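Nota rápida antes de empezar: esto es para quien ya se sienta en silencio de vez en cuando y quiere hacerlo con otros. Grupo pequeño, una frase repetida, veinte minutos. Si nunca has meditado, empieza sola o solo una semana y vuelve.

# Cómo montar un círculo de silencio en casa (método Rakena, versión corta)

Lo de Rakena es el nombre que le pusimos al formato, no busques linaje. Viene de juntar lo que hacíamos en la casa de Cerkmont con un cuadernillo fotocopiado que se llamaba Pratar y que ya casi no se lee.

## Qué hace falta

- Entre cuatro y siete personas. Con tres también sale. Con diez, mejor dos grupos.
- Una habitación con puerta que cierre.
- Sillas o cojines, lo que aguante cada espalda.
- Un cuenco, campana, o una cuchara y un vaso.
- Un cuaderno para todo el grupo. Uno solo.
- Reloj sin tictac. Móviles fuera, en otra habitación, no en el bolsillo.

Incienso no. Siempre hay alguien que tose.

## Paso 1. Elegir la frase

Corta. Tres o cuatro palabras, en presente, sin pedir cosas concretas. "Escucho sin prisa". "Aquí hay sitio". "Dejo la puerta abierta". Nada de "quiero encontrar trabajo" ni "que se cure mi madre", eso va en otro momento y tiene su valor, pero aquí atasca.

La frase dura un mes entero. Aunque aburra. Sobre todo cuando aburre, la segunda semana es la peor y en la tercera suele pasar algo. En diciembre la cambiamos a mitad de mes por impaciencia y perdimos el hilo, tuvimos que volver a la anterior.

Se elige entre todos. Si no hay acuerdo en diez minutos: papelitos en el cuenco y se saca uno.

## Paso 2. Preparar la sala

Media hora antes. Ventilar. Quitar lo que esté encima de la mesa, doblar mantas, bajar la luz. Sillas en círculo, no en fila, y que las rodillas no se toquen. Dejar un hueco para entrar y salir sin saltar por encima de nadie.

El suelo frio se nota a los diez minutos, así que alfombra o calcetines gordos.

El té, preparado de antes pero en la cocina. Si se huele desde el círculo la gente se pone a pensar en galletas. 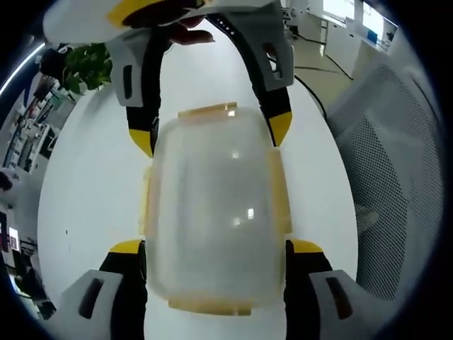 *Recipiente translúcido con pestañas de color naranja ámbar.*

## Paso 3. Entrar

Se llega callado. Parece una tontería y es lo que más cuesta. Los saludos con la cabeza, los abrazos después. Quien llega tarde espera fuera hasta el segundo toque, sin drama.

Sentarse. Pies apoyados. Manos donde caigan. Ojos cerrados o mirando al suelo un metro por delante.

Tres respiraciones largas, todos a la vez si sale.

## Paso 4. La repetición

Quien guía (rotativo, cada sesión una persona distinta) toca el cuenco y dice la frase en voz alta. El grupo responde. Así 32 veces. Voz normal, de estar en casa, sin cantar.

Para no perder la cuenta: garbanzos. 32 garbanzos en el bolsillo izquierdo, van pasando al derecho. Cuentas de madera también valen. Los dedos no, te equivocas.

Después, la frase por dentro. Sin mover los labios. Cada cual a su ritmo, y si se va la cabeza, se vuelve, y si se vuelve a ir, pues otra vez.

Total en silencio: 20 minutos. Toque a la mitad, muy flojo, y toque al final.

## Paso 5. Salir

No levantarse de golpe. Mover dedos, cuello, abrir los ojos despacio. Un minuto así.

Ronda de palabras: cada persona dice una cosa, breve, o pasa. No se contesta. No se aconseja. No se interpreta lo del otro, esto es lo más importante de toda la página y lo que más se incumple. "A mí me pasó igual" también es contestar.

Luego quien quiera apunta una línea en el cuaderno. Sin firmar.

## Problemas tipicos

**Risa floja.** Pasa. Dejar que pase, seguir con la frase.

**Alguien llora.** Lo mismo. Pañuelos a mano, en el suelo, que no haya que pedirlos. Si la cosa va a más, quien guía sale con esa persona y el resto continúa.

**Sueño.** Abrir los ojos, enderezar la espalda. Si se duerme y no ronca, dejarle. Si ronca, toque en el hombro.

**Uno que quiere enseñar.** Cada grupo tiene el suyo. Recordar la regla de la ronda al principio de cada sesión, para todos, sin mirar a nadie en particular.

**No siento nada.** Bien. Tampoco se viene a sentir. Venir, sentarse, repetir. Lo otro llega o no llega.

## Horario

A las siete de la tarde nos funciona. De mañana temprano sale más limpio pero vienen dos. Una vez por semana es suficiente; entre medias, cinco minutos a solas con la misma frase, a la misma hora si se puede, y así el grupo sigue un poco junto aunque cada cual esté en su cocina.

Para grupos que ya llevan un tiempo hay una variante con lectura, la de Vodov: un párrafo leído dos veces antes de la frase, y el silencio se alarga otros diez minutos. La pondré en página aparte cuando la tenga pasada a limpio.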